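Diário – abril

Acordei antes das seis com a gata a arranhar a porta do quarto e já não houve maneira de voltar a adormecer. Fiquei um bocado deitada a ouvir a chuva no algeroz, que continua solto desde o inverno, e a fazer contas de cabeça ao que falta para a horta. Faltam sobretudo as estacas para os feijões. Prometi a mim mesma que este ano não ia outra vez improvisar com cabos de vassoura, e cá estou eu em abril sem uma única estaca decente.

Desci, fiz café de cafeteira (o moinho Herkel já só mói grosso, por mais que lhe aperte o parafuso) e fui ver as sementeiras à marquise. Os tomates estão lindos! Semeei duas variedades, o coração de boi da minha tia e um amarelinho pequenino que comprei na feira de Tejada no ano passado, e foi o amarelinho que rebentou primeiro, todo atrevido, encostado ao vidro. Os pimentos, nada. Levantei um cantinho da terra com a unha, o que sei perfeitamente que não se faz, e lá estava a semente, gordinha, com uma pontinha branca. Tapei-a outra vez com muito respeito e pedi desculpa.

Pelas dez a chuva abrandou e fui a pé até à cooperativa. Trouxe um saco de substrato de 75 litros, que é um disparate para quem vai a pé, e o rapaz do balcão teve a bondade de mo pôr na carrinha de entregas. Custou mais do que eu esperava, mas no ano passado poupei na terra e depois gastei o mesmo em adubo. Aproveitei e comprei também um rolo de fio e um sacho novo da Plelix, de cabo curto, que me cabe muito bem na mão.
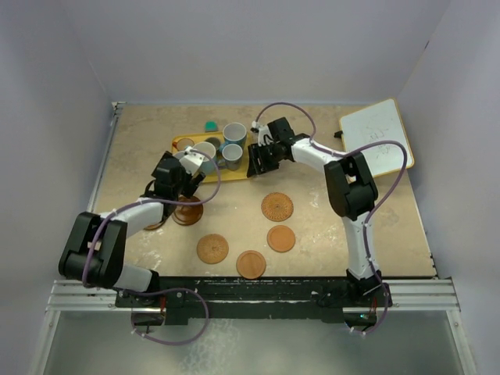
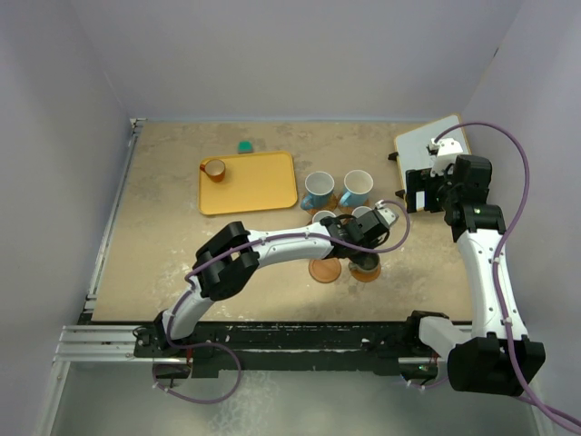
O tabuleiro, numa bancada de tampo claro.

Zustwood, abril, ao fim da tarde

Retomo o caderno já com as mãos lavadas e as costas a queixarem-se. O saco chegou à hora do almoço e às duas já eu estava de joelhos no canteiro do fundo, junto ao muro, onde o sol dá até mais tarde. Cavei tudo à mão. A terra ali é pesada, agarra-se ao sacho como massa de pão, e fui tirando pedras para um balde até deixar de conseguir levantá-lo. Há pedras naquele canteiro todos os anos, por mais que eu tire, e começo a achar que nascem lá em baixo como as batatas.

Por falar em batatas, as que enterrei em março já deram sinal. São umas folhinhas escuras e enrugadas, muito feias e muito queridas, e cheguei-lhes terra até ao pescoço porque as noites ainda arrefecem bastante. A alface é que está uma tristeza. As lesmas fizeram ali um banquete e deixaram-me os talos em fila, muito certinhos. Vou experimentar as cascas de ovo outra vez, embora no ano passado não me tenham servido de grande coisa, e se não resultar volto à lanterna e ao frasco, de galochas e roupão, que é uma figura que a vizinhança já conhece.

Lembrei-me muito da minha mãe enquanto trabalhava. Ela semeava tudo a olho, sem etiquetas nem cadernos, e sabia sempre onde estava cada coisa. Eu escrevo o nome em pauzinhos de gelado, a chuva apaga-me a tinta e em maio ando a adivinhar se aquilo é salsa ou cenoura. Tenho de arranjar um lápis de carvão, que dizem que aguenta melhor.

Parei às cinco para lanchar – pão com marmelada, a penúltima tigela – e sentei-me no degrau a ver o melro remexer a terra que eu tinha acabado de alisar. Deixei-o estar. Ele também tem a sua vida, e sempre me leva uma ou outra lesma.

Amanhã, se não chover, ponho as ervilhas e estico o fio entre os postes. Tenho também de ligar por causa do algeroz, que já vou adiando há demasiado tempo, e devolver o escadote à casa do lado antes que mo venham pedir. A gata está aqui deitada em cima do saco vazio do substrato e não se vê maneira de a tirar de lá.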